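**Workshop Pages**

# Stripping an office tower for parts

Old office desktops are sold by the pallet. Joltside, a clearance dealer in Komley, lists them untested at 75 a lot, and most buyers want the cases and supplies and give little thought to the boards. A board with its processor still seated deserves a closer look before it goes in the scrap bin.

Work starts with the side panel off and the case lying flat. Disconnect the mains lead, hold the power button in for a few seconds, and touch bare chassis metal before touching anything else. The cooler comes off next. Warm the machine first if it will still run, as old thermal compound sets hard and can pull the processor out of its socket with the heatsink.

Once the cooler is away, the socket is the first thing to inspect. The retention lever should lie flat along its side and show no bend. Light wear on the heat spreader is cosmetic. Deep scoring near the edge suggests that a blade has been used to lift the cooler, and such a processor should be tested before it is sold. 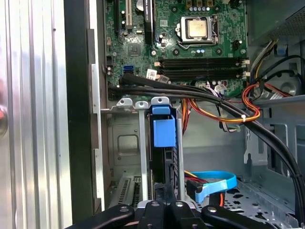
*Processor in its socket, with the four memory slots beneath.*

Memory is normally the first part to leave a retired machine, and buyers should price a tower on the assumption that the slots are bare. Check the latches at the slot ends. A snapped latch does not stop a module from working, but it lets the module creep upwards when the machine is moved.

The coin cell costs very little and should be replaced without testing. Cells left in storage for years lose enough voltage to upset the clock and the saved settings. Note the drive order in the setup screen beforehand if the board still starts.

Cables are the slow part of the job. Release each connector by its catch and never by the wires. Cable ties can be cut with flush cutters, working away from the insulation. Skunar, which makes bench trays for repair shops, recommends one tray per connector type, a sound rule once there is more than one tower on the bench.

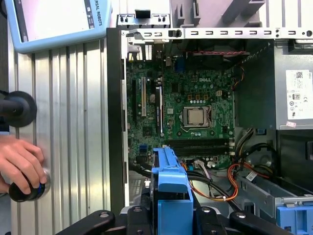

Photograph: Ertürk / Workshop Pages

The power supply in a Dell tower such as this one carries its ratings on the face label. Copy them down in full before the unit leaves the case, including the current given for each rail. The total wattage says little about whether the supply will suit another board. Do not open the unit itself; its capacitors can hold a charge long after the plug is out.

Expansion slots need only a soft brush and a torch. Look for dust packed at the bottom of the slot and for contacts pushed out of line. The older PCI type still has a small market among owners of measuring equipment and sound cards that were never reissued.

Capacitors should be checked from the side, at eye level. A flat top is acceptable. A domed top or a brown crust at the base puts the board in the scrap bin, unless the owner is willing to solder.

Joltside's June list ran to 1,000 towers. Collection is from the Komley yard only, and lots are not split.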